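Print this page | E-mail this page

Romico Poster Room: rolling and packing

Last updated: Jun 5, 2019

The Romico print series went out to members over autumn, starting in March. There were 300 sheets in the first run and 213 in the second, all rolled by hand and posted in cardboard tubes. Bogumił Tomaszewski set up the packing table and wrote the instructions taped inside the cupboard door. The gallery covers the table work only. Framing and colour proofs are on the Navarrete page.

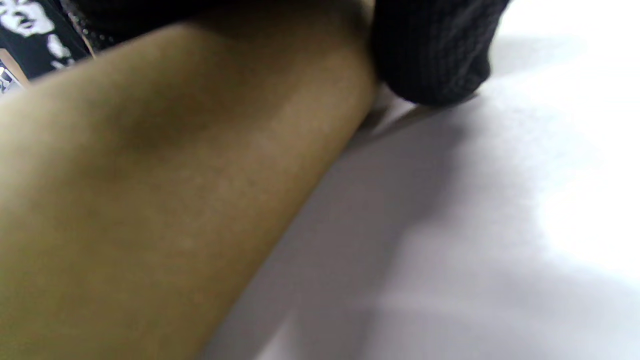 Sleeve and forearm above a pale surface.

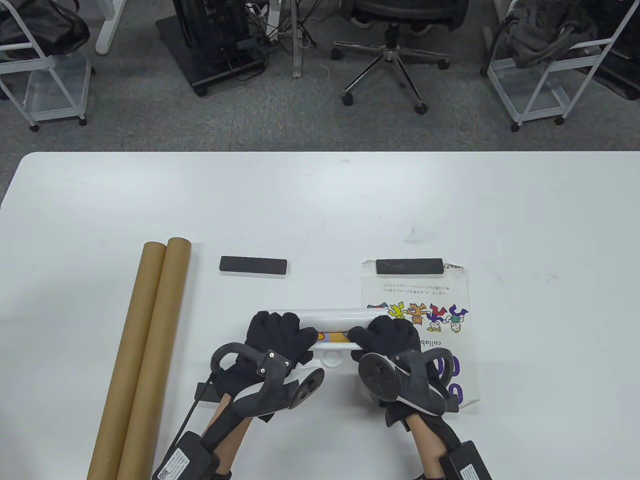 White roll held at both ends, with two brown cardboard tubes to the left and a flat black block on either side.

Members who asked for flat delivery will get theirs in a separate mailing. Tubes can be sent back to us for reuse if the ends are still round. Please don't fold a sheet to make it fit a smaller tube, and leave a new print under a weight overnight before framing. Each member may order up to 3 extra copies while stock lasts. Orders go through the Istine counter.

Print this page | E-mail this page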